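Ticket: Snack basket restock, ground floor lounge
Opened by: Nuria Gebretsadik
Assigned to: Innes Menzies
Priority: Low
Status: Open, waiting on Chaltu

Issue
Small packets keep getting buried in the blue basket and people stop at whatever is on top. Two guests at Heffernan asked for crackers last week and left without any. The crackers were in there.

Log

10/9/25, Nuria
Basket is on the pink mat, where the kids can reach it. I would like it to stay there. Moving it up to the TV cabinet was tried in the spring and the little ones climbed.

Innes
Went through the order sheet. Celeck sends 300 mixed pieces a box, no sorting. We put in 80 at a time. Tried 90 once and the small ones still went to the bottom.

Lemlem Jemal
Could we stand the long packets on end along the walls? The cow wrappers can go in the middle, they get picked first anyway.

Innes
Tried it. Fine until somebody digs, then it all falls flat again. Cracker packet ended up sideways – same as before.

Nuria
Then fill it less. Half now, half after lunch. Please also check the mat for strays when you top up.

Innes
OK. Will start with the next box. Need to know from Chaltu if a second basket is in the budget – same blue one if they still have it.

Attachments (2)
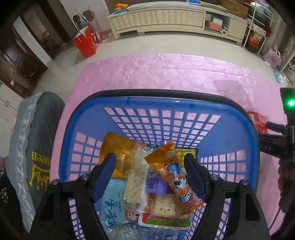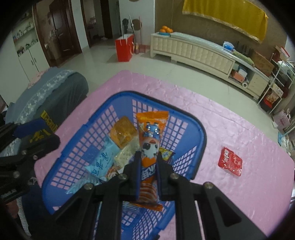 Blue basket on the pink mat, mixed snacks, crackers in with the rest. Second photo also has a small red packet on the mat to the right of the basket.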